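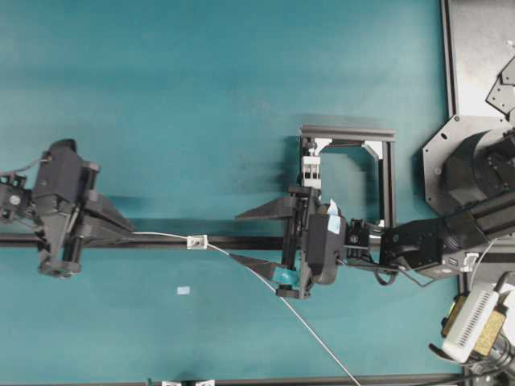
Lists > Indatdale Shop and Bench > Paint and Finishes > Message 236

4 min read

Subject: Re: Blotchy teal paint, and the joint between panels
From: Jitendra Bansal
To: Indatdale Shop and Bench list

Gun-woo Koo wrote on Saturday:

> Before I buy anything I'd like to hear from someone who has lived with a
> painted work surface for a while. We have a long table and some panels to
> do and my wife wants the same blue-green on all of it. I was going to use
> the Prollora enamel in Yeon, the satin one, with a roller.
>
> Questions. Does it go blotchy? The one at the old Immont building was
> painted in something similar and it never looked even to me, you could
> see lighter areas all over it. I don't know if that was wear or if it was
> put on badly.
>
> Second, what do you do where two panels meet? I can fill it and paint
> across, or leave a gap. I have read both.
>
> Third, is it worth rubbing out the top at the end? I have a pack of
> 2,000 grit left over from something else.
>
> Gun-woo

Gun-woo, mine is Yeon too, the satin, so I can answer some of this.

Yes, it goes blotchy. My tabletop is mottled with lighter and darker patches and has faint specks in it. Part of that was there early on and is my own fault. I thinned the first coat and didn't thin the second, and I rolled the second one on a warm afternoon when it was drying faster than I could keep a wet edge. The rest has come from use. I have stopped looking for a line between the two.

If you want a flat, even color I would do these differently from how I did:

Use one batch. I bought a can, ran short, and bought another two months later. They were close but they weren't the same. Pour all of it into a bucket and stir it before you start.

Roll in sections and finish each with light strokes in a single direction. My sections were 18 inches wide, which was too wide for that roller. Go narrower.

Keep the dust down overnight. I swept the floor the same evening, which I should not have done.

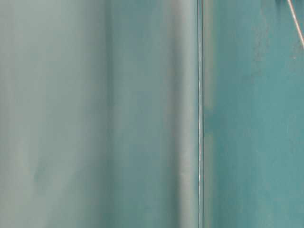
On the joint, I did it your second way and left it open. I had filled one years ago on a different table, in another house, and it cracked the first winter and then the crack collected dirt. With a gap you have a thin dark line from one end to the other and you get used to it. Paint each edge before the panels go in, and let it dry all the way. If you paint after they're up, the paint bridges the gap and then tears when anything moves.

One thing I didn't expect is how much the edge of a joint picks up the light. There is a fine bright line along a good deal of mine, a little irregular, stronger in some stretches than others. If that would bother you, break the edge with sandpaper before you prime so that it's slightly rounded. Don't go mad with it or the gap will look wider than it is.

I can't tell you much about Immont. I was only in that building for the lumber sale and most of the tables were covered. I'd guess wear, if it was in the places where people leaned.
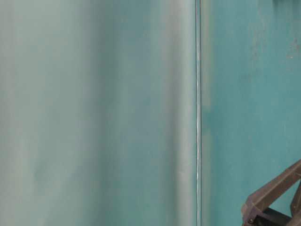 Also, don't expect the paint on an upright panel to stay cleaner than the top. I assumed it would and didn't bother with the same prep. Mine has scuffs and lighter worn patches in the upper part and the finish there looks chalky. I wiped the old paint down with a damp rag and went straight over it. It should have had a proper scuff with 220 and a wash, then primer. If your panels are already painted with anything glossy, this matters more than which enamel you buy.

For touching up, I tried dabbing the worn spots with a small brush and made it worse, since a dab dries to a different sheen from rolled paint. What works better is to roll a whole section from one edge to the other and stop at a joint. That's another point for leaving the joints open, you have somewhere to stop.

As for the 2,000 grit, I wouldn't on a satin. It will polish the high spots and you will see every one of them from the side. Keep it for something gloss. If there are nibs in the last coat, a piece of brown paper bag rubbed over it once it's hard will take most of them off.
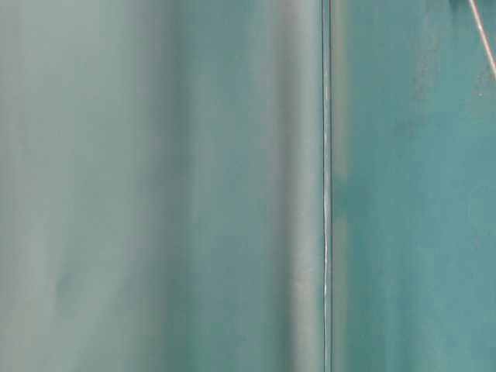 Message last edited by sender: Saturday, 9:40 pm

Correction to what I sent first: I had said one coat of primer. It should be two on bare wood and one over sound old paint.

You didn't ask about cleaning. Plain dish soap and water. I used a spray degreaser once and it dulled the spot I sprayed, so try whatever you use in a corner.

Check the color in your own room too. The store chip is small and it looked much greener under their lights than it does at my place. Paint a piece of scrap and stand it up where the panel will go, then look at it in the morning and again with the lamps on. Flat and upright don't look alike either, even out of the same can.

I have part of a can of Yeon left if you want to do the scrap before you buy. It's been sealed since November and should be fine after a long stir. I'm in most evenings after six.

Jitendra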